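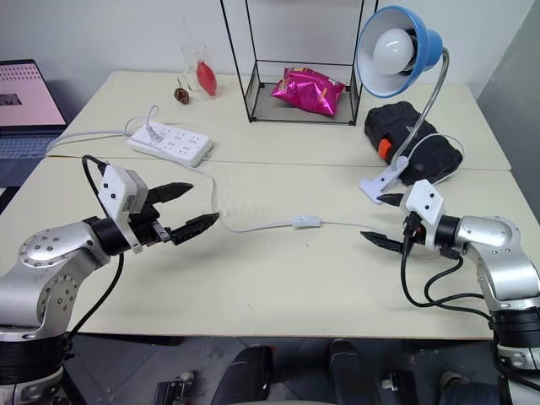

Speaker notes: What the packing bench taught us
Gregor Lamont, Hanunwood site, afternoon session in May

Start without the clicker. Say hello, say where I work: Nuleo, small home goods, lamps and power strips and the odds and ends that go in the box with them. I ran the returns bench at Hanunwood for years before I ever touched a robot, so I'm talking as a bench person.

Ask for hands: who has automation on their floor now? Who was asked about it before it arrived? (Wait. Let them look at the hands.)

1. The work before

Returns is sorting and checking. A lamp comes back, you look at the cord, the switch, the plug, you decide where it goes. People think it's dull and parts of it are. But Calum Hepburn could tell a bad rocker switch by the feel of the click, and I still think that's wonderful.

Our count for one month was 1,271 items over the bench. Almost 400 of those were only cords and strips that needed straightening, coiling and bagging. That was the bit everybody's wrists complained about, mine included!

2. What we handed over

Two arms, one from each side of the table, so one can hold while the other moves. Cords are hard. A box stays the shape it is, and a cord has a new idea every time you put it down. Slow down here, people enjoy this part.

Mention that we started with coiling and kept the checking with people. Crenshaw, our sister site, did it the other way around and they'll tell you they wish they hadn't. (Ask their permission again before saying this. If no answer, say "another site.")

3. What changed for the people

Four of us on the bench, still four. Say it early in this section, because it's what they're all waiting to hear.

The jobs did change though. Calum spends his mornings showing the arms how a cord should be picked up, and he's picky about it, which I love. He moved the pay grade question forward too: if you teach the thing, that's skilled work and should be paid as such. It took months to settle. Don't skip the months.

Breaks got odd. We used to stop when a bin was empty. The arms don't care about bins, so for a while people worked straight through without noticing. We went back to a fixed 10:30 stop and it's been much better.

Less talk across the table. I miss that. We haven't fixed it yet - would love ideas from the room.

4. What I'd ask for if I were you

Time on the floor before anyone signs off the layout. Ours was drawn up at Hastilton by people who had never stood at it, and we moved the lamp twice in the first week.

A stop button everyone has pressed at least once, on purpose, with no one frowning.

Training hours on the rota, in writing.

Questions. If it goes quiet, ask Calum to stand up and tell the one about the tangled extension leads. He's in the third row and he knows it's coming.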